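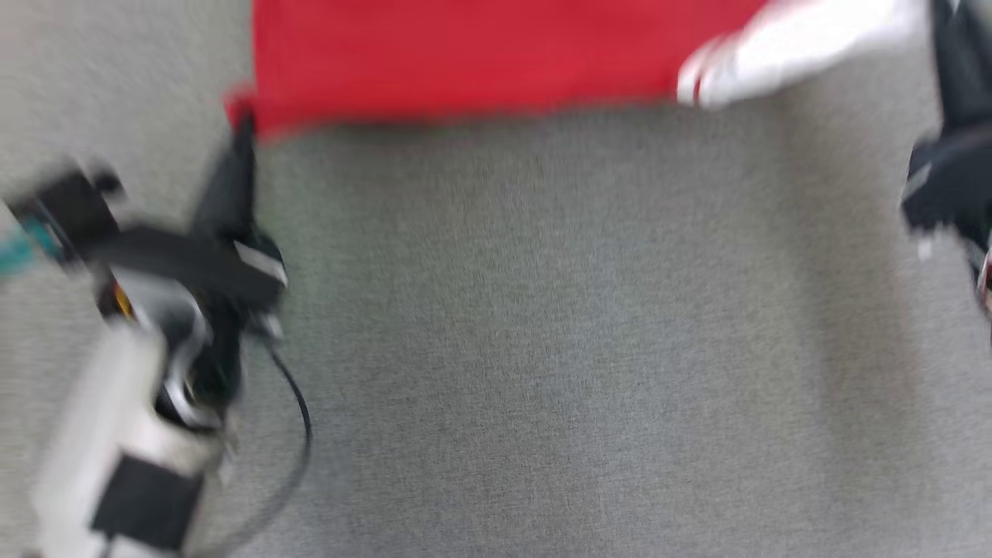
In Praise of the Floor

My mother folded laundry on the bed, and her mother folded it on the kitchen table with the radio going, and for most of my grown life I did as they did without giving it a thought. Then we moved to the apartment on Lodhi Street, where the bedroom is about the size of a generous closet and the table is always covered with somebody's homework, and one evening in March I gave up and tipped the whole basket out on the carpet.

I have folded on the floor ever since, and I would like to say a few kind words for it.

A plain gray carpet, the sort every landlord seems to buy, is a wonderful place to see what you own. A red shirt laid flat on gray looks redder than it ever does on a hanger, and a white sock can't hide the way it does on a white sheet. (I once slept two nights on top of a pillowcase I had been hunting for all over the house!) There is room to spread a sleeve all the way out and smooth it with your palm, and nothing slides off the edge, there being no edge.

I know the objections. Carpets have crumbs and dog hair, and knees have opinions after a certain age. So I vacuum first, which I should be doing anyway, and I sit on a cushion, and I get up every so often to carry a pile to the dresser. My sister-in-law in Jakholm thinks the whole business is unsanitary and tells me so every holiday. She folds on top of her dryer, standing up, 31 towels at a go, and I have never once seen her enjoy it.

What I like best is that folding on the floor brings people down to join you. When I stood at the bed, everyone walked past the door. Now my youngest will flop down next to the pile and start matching socks while telling me a long story about lunch, and she does some 4 pairs before she wanders off, and I am glad of every one of them.

The towels are still in the basket tonight. I'll vacuum after supper and get to them then.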